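Filed under: Kitchen & Table / Little Jobs
4 minute read

How I set up a one-tray supper (and stopped making six trips to the bench)

I eat at my work table more than I'd like to admit, and for years I carried everything over in dribs and drabs. Fork, back for the spoon, back again for a drink. A plain black tray with a decent rim fixed most of that, so let me run you through how I lay mine.

Start with the tray, empty and wiped. Mine's from Kekell, and a matte finish is lovely because it doesn't show every fingerprint. Put it down where you're going to eat, not on the bench, and do a dry run there first with no food on it.

Cutlery goes in next. I keep the fork and spoon close together, with the spoon bowl facing up, and I don't fuss about getting them dead straight. They'll shift a bit when you lift the tray anyway! 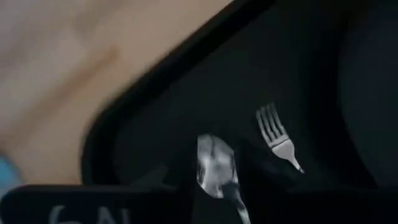
Marlee wrote in to say she folds a tea towel under her cutlery, because metal on a bare tray rattles all the way down her hallway and wakes the dog. Good tip – a damp paper serviette does the same job if your tea towels are all in the wash.

Now the cup. Park it up at the far edge while you're working out the layout, and only bring it in once the plate has its spot. I pour 200 mL and no more. I tried filling to the brim once, and my Irkano placemat still has the stain.

Then clear the table around it. Books and bits can stay, but push them behind the tray or off to the left, well away from your drinking hand (swap sides if you're a leftie). 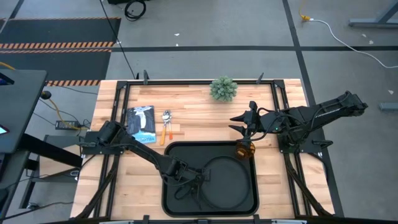 Tray at the front, paperback out of splash range.

Last of all, the food. Heaviest thing in the middle, always. I bake my pasta at 190 degrees and give it 11 minutes to settle before it goes anywhere near the tray – that's plenty of time to find the pepper.

When you're done, everything goes back in the tray and over to the sink in one go.

Related reading
Yokoyama bowls: are the small ones big enough?
Getting tea stains off a placemat
My Imevance dish rack, one winter on
Lunches for a very small table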